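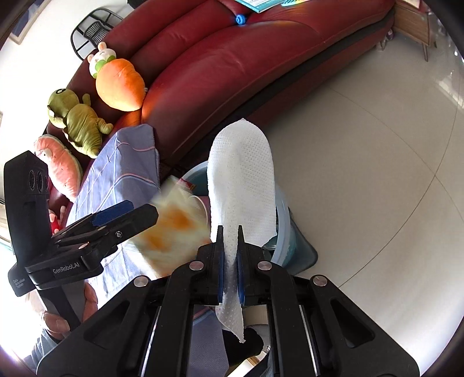 Annunziata Vitale wrote to us that her old roll holder gave her three sheets each time she wanted one, and she asked if the Posulier would do the same over a kitchen sink. It should not, if the brake is set for the roll you use. Her second question was about the wall, and the answer to it is further down, under Mounting.

Posulier wall holder for paper towel rolls
Made by Nernen
Finish: white or gray, matte
Status: in stock, gray ships from the Travarport warehouse

The Posulier is a wall holder for people who go through a lot of paper: a home kitchen with children, a small bakery, a bicycle shop, a veterinary room. It is made of painted steel with a tear bar along the lower front. The roll turns on a bar with a spring at the left end. You push the bar to the left, take it out, change the roll and put it back. No key is needed for the standard model.

The brake
On most cheap holders the roll turns freely, and when you pull quickly it continues to turn after you stop. The Posulier has a felt disk that presses on the side of the roll. A small wheel on the right side changes the pressure. Turn it toward the wall for more brake and away from the wall for less. Please begin with little brake and add more only when the roll runs too far. With too much brake a soft paper tears in your hand before it reaches the bar, and you get a ragged end and half a sheet.

A new roll is heavy and a nearly finished roll is light, so you may want to adjust the wheel once during the life of the roll. Many customers find one position in the middle and leave it there.

Which rolls fit
The holder accepts rolls up to 70 cm of width in the long version and up to 40 cm in the short version. Kitchen rolls, embossed rolls and thin industrial rolls all work. Rolls with a perforation between the sheets tear more neatly, but the bar also cuts paper without perforation if you pull down and to one side. Rolls without a cardboard core do not fit, and neither do center-pull rolls. For center-pull rolls please look at the Cirillo, which is a closed cylinder and hangs vertically.

If you are not sure, measure the roll from end to end with the wrapping removed. The wrapping often adds more than one expects.

Mounting
The holder goes on the wall with two screws, and both are in the bag together with plugs for brick and concrete. For drywall you must buy anchors separately – the plugs in the bag will not hold there. This was the question of Mrs. Vitale, whose kitchen wall is drywall with tile on top. For such a wall, drill the tile slowly with a tile bit, without hammer action, and put the anchor in the board behind it. The anchor should not sit in the tile.

Leave free space on the right side for your hand, or you will not reach the brake wheel. We would not mount the holder directly above a stove. Above a sink is fine if the water does not splash up to the roll.

Guido Guerra from our customer desk mounted his under a shelf, with the tear bar turned to the front, and it works. The bracket for this is sold as an accessory and is not in the box.

Cleaning
Use a damp cloth and a little dish soap. Please do not use scouring powder on the painted parts. The felt disk should stay dry. When it becomes shiny, it brakes less, and you can rub it lightly with fine sandpaper or order a new one. The disk is only pushed onto its pin, so you do not need tools.

The tear bar is not as sharp as a knife, but it has small teeth. Wipe along the bar and not across it.

In the box
Holder with bar and brake
Screws and plugs
One spare felt disk
Paper template for drilling

Sold separately
Shelf bracket, white only
Lockable end cap for public restrooms
Felt disks in a small bag

Warranty and returns
Nernen gives a warranty of 2 years on the spring and the brake. Paint that is scratched during mounting is not covered, but we can send you a small bottle of touch-up paint if you ask for it with your order number. Holders can be returned if they were not mounted. Please put the bar back inside before you pack it – a loose bar damages the paint on the way.

The new drilling template has been in every box since 15/09/2024. If yours is the older one with the blue border, the distance between the holes is the same and you can use it without worry.

The white long version is sold out at the moment and comes back in November.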